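Two grippers, one bedroom, far too many plush toys
25 July 2024 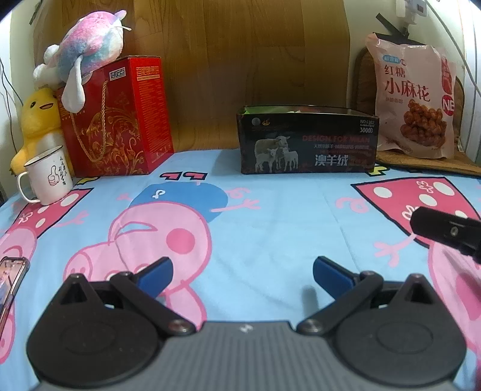 I've been going back and forth between two hand-held grippers for a fortnight now, and I think I've finally picked a favourite. One is the old Wimex, which I've had since December, and the other is the Zetummont that Driss Belhaj talked me into (he can be very persuasive when he's got a new toy). The Zetummont is the one with the blue rubber pads, and those pads are the whole reason I'm writing this! The Wimex has hard, shiny fingertips that are lovely on boxes and hopeless on anything with a bit of give, so I wanted a proper mix to try them both on: the yellow duck, the enamel mug, the snack bag of little twisted dough things, the red gift bag with its rope handle. All of that went along the back of the bed, on the pig bedspread, and off I went.

I did 40 picks with each, same objects, same order, and wrote down every drop in a notebook. The Wimex dropped 18. The Zetummont dropped 4, and two of those were me being impatient.

The mug was where I really felt it. With the Wimex I have to come at the handle dead straight or it skates off sideways, and I swear at it, and then it skates off again. The padded fingers let you be a bit sloppy. You squeeze, they settle, up it comes. Same with the duck, though to be fair a duck is a forgiving sort of thing to grab and the Wimex managed that one most of the time as well.

Where the Zetummont annoyed me was the snack bag. The rubber is so grippy that when I got hold of a corner it wouldn't let go cleanly, and I kept dragging the bag along with me after I'd opened the fingers. Banafsheh Safavi says a dusting of talc sorts that out. I tried it, it did help, and I also got talc all over the bedspread, so maybe do that bit over the sink.

It's the heavier of the two, mind. After nearly 50 minutes my wrist was properly grumbling, and I had to stop and have a cup of tea before the last lot. The Wimex I can wave about all afternoon. The trigger on the Zetummont is smoother, though, and it doesn't have that nasty little click halfway through the squeeze that always makes me jerk my hand.

So the Zetummont stays out on the desk and the Wimex goes back in its box until I need to pick up something square. Valentyna Kovalchuk has offered to lend me her Holovko pads, which are softer again and supposed to fit the same fingers with a bit of persuading. I'll try those next, probably on the same bed, and I'll put the full list of drops up with them once I've typed out my terrible handwriting.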